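Results from the simulated rooms: when the camera looks at a wall
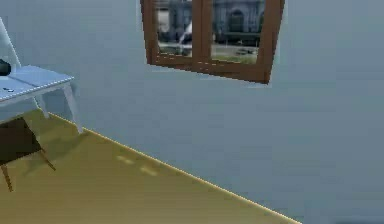
In the August issue we promised to report on the navigation work at Zaltance once the second round of tests was finished. It is finished now, and Gervásio Rezende has let us read the internal report before it goes out to the partners. What follows is our summary, with his corrections.

The question was a simple one. A mobile robot moves inside a building and must know where it is. Most methods compare what the camera sees now with what was stored before, and they do this well when there are many objects in view. They do it badly when most of the view is plain wall. In a real office or home this happens all the time, for instance each time the robot turns near a corner. The estimate of position then begins to drift, and after a few turns the robot may believe it is in the next room.

The usual answer is to add another sensor. Rezende's group wanted to see how far one can go with the camera alone, by using the long straight lines that a room almost always has: the line where the wall meets the floor, the border of a window, the edge of a table. Such a line gives little information about how far the robot has moved along it, but it gives quite good information about direction. The method, which the group calls Kesora, keeps the ordinary point matching and adds these lines only when the number of good points falls below a limit. When there are enough points, the lines are ignored and the program runs as before.

All the tests were made in simulation. The group built 31 rooms in the Gondell renderer and took from them 2,261 views, chosen so that a large part of each view was wall, floor or ceiling. The walls have one flat color, and the furniture is kept to simple shapes. Where a room has a window, a soft outdoor picture is placed behind the glass. This last detail turned out to matter more than the group expected, and we come back to it below.

The main result is in the heading error, which is the difference between the direction the robot believes it is facing and the true one. With points only, the program lost its heading completely in nearly 60 of the test runs. With the lines added, this happened in 2. Both of those runs were in the same room, a long corridor with the same door repeated on each side, and Rezende does not think that lines will ever help there. The error in distance became smaller too, but much less, and the report is careful to say that the method should not be chosen for this reason.

Now the windows. In the first round, the program often took its points from the outdoor picture, because the facades and arches behind the glass have more texture than anything in the room. But the picture is flat and stands close behind the wall, so it does not move as a real street would move when the robot goes past. The program was learning a depth that does not exist in any real building. Kushwaha, the partner who will later use the method on its own machines, noticed this when it compared the depth values of several rooms. For the second round, all points inside the window glass were removed, and only the window border was kept. The numbers given above are from the second round. The first round looked better on paper, and the group decided to publish both tables so that readers can see the difference.

There are limits, and the report gives a full page to them. The line between wall and floor is very clean in the rendered rooms. In a real room there are cables, shoes, a curtain that hangs down to the floor. The light in the simulation is also even, with soft shadows, and a strong shadow from a low sun could be taken for a line. A filter for this exists, but it was not tested hard enough. Finally, nothing in the rooms moves. People walking through, or a chair that is pushed to another place between two visits, were left out on purpose - the group wanted to measure one thing at a time.

The next step is a trial in real rooms at Kushwaha, with the same settings and no extra tuning. Rezende expects the results to be worse and says that the interesting part will be to see which rooms cause it. The room files and the list of views can be requested from the group now. The code will follow when the license text has been agreed with Zaltance. Readers who already have the first-round files should replace them, as the window masks are missing there.

Report received 16/01/2025. Questions about the room files can be sent to the newsletter address, and we will pass them on.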